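Brondport Allotment and Garden Association
Minutes of the ordinary meeting, May
Held in the back room of the Ondmont, 7.30 pm

Present: the chair, the secretary (minutes), and enough plot holders to vote on things, which they then did at length.

Apologies: the holder of plot 6, who sent a note saying she had a cold and also that she was right about the hedge.

1. Minutes of the last meeting
Agreed, after the word "shouted" was changed to "remarked" in the item on bonfires.

2. Water
The new standpipe by the lower gate has been fitted by Tradach and gives water when turned on, an advance on the old one. The bill came to 800 pounds. The chair reminded members that hoses are to be held in the hand and not left running in a bed while the member goes home for lunch. Several people looked at the floor.

The question of a second water butt behind the shed was raised. It was pointed out that the shed has no gutter. The question was lowered again.

3. The hedge
Discussed for forty minutes. The upper plots would like it cut to shoulder height. The lower plots would like to know whose shoulder. A proposal to leave it until after the birds have finished nesting was carried, chiefly on the grounds that it is the law.

The note from plot 6 was read out. The meeting thanked her for her views, all four pages.

4. Seed order
The order to Chmielewska went in late and came back early, with two sacks of onion sets we did not ask for and no broad beans. The secretary has written. Meanwhile the onion sets are in the shed and members may help themselves. Members who do not like onions are asked to be public-spirited.

5. Open afternoon
To be held on a Friday again, from two o'clock, as the Saturday was tried once and clashed with everything. Teas will be served indoors if wet and outdoors if merely threatening. It was agreed to charge the same for cake as last year and to cut it smaller.

There was some talk of table linen. One party favours paper, which can be thrown away. The other holds that a proper tea needs a proper cloth, and that the lace one with the white flowers and the golden-yellow crochet work should go on the oval table. Put to the vote, the lace won. The paper party asked for it to be recorded that jam stains.

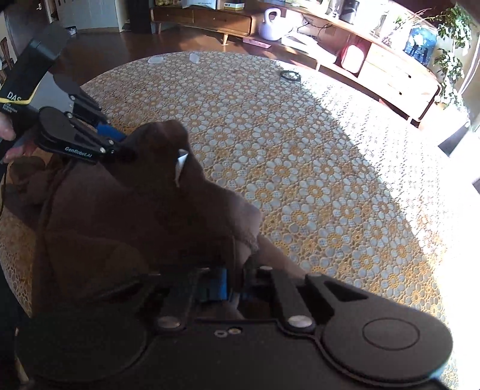
6. Rent
Plot rents stay as they are for another year. The account stands at 1000 pounds after the standpipe has been paid for, and the meeting was pleased to hear it until somebody mentioned the fence.

7. The fence
Deferred.

8. Plot 111
It was asked once more why there is a plot 111 when the site has nothing like that many plots. The secretary has been through the old books and can report that the numbering was done in a previous age by a person with a stencil and a free hand. Renumbering was suggested. The holder of plot 111 objected, having had it painted on his wheelbarrow. No change.

9. Any other business
Slugs: yes, everyone has them.

The padlock on the main gate will be changed before the open afternoon. The new code will be given out by word of mouth and should not be chalked on the gatepost.

A green wellington, left foot, has been handed in.

The meeting closed at 9.50 pm when the Ondmont wanted its room back. The next meeting will be at the same time and place, and will start with the fence.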